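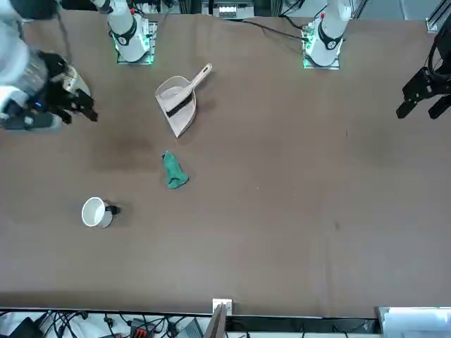 Thursday, Grirby bench, after lunch

Well, the right arm dropped out on us again this morning, and I want to get it down while I still remember the order of things. We were on the tidy-up task, run 24, and everything was going so nicely that I had already gone to put the kettle on (my mistake!). Partway through a move the arm stopped dead, fault 555 came up on the Wiegand controller, and the left arm carried on as if it hadn't heard. That second part is what bothers me. One arm faulting is a nuisance — one arm faulting while the other keeps moving is a safety matter, and I've told Ludger Sperling so.

Usa very kindly sat with me over the logs. The stop message did go out, but it sat in the Piselov bridge for 80 ms and then got thrown away as stale. We'd set that limit ourselves back in August, I'm sorry to say.
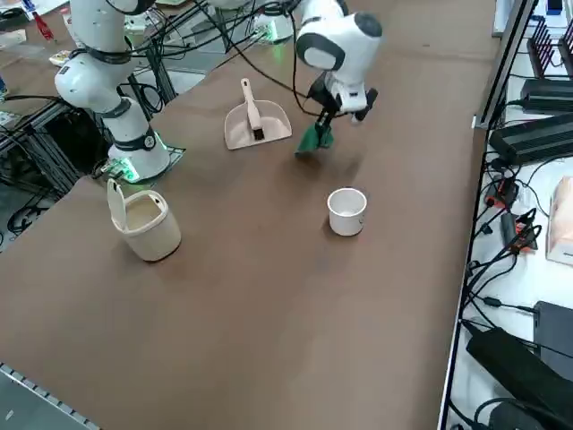 Cloth in the right gripper, dustpan, cup and bin on the table.

For now: speed held down on both arms, a hand on the e-stop for every run, and no one reaches over the table until both controllers read idle. Usa is rewriting the bridge so a stop never expires. I still owe Travthorpe a note about the 3 earlier faults, and will ask whether they've seen the same.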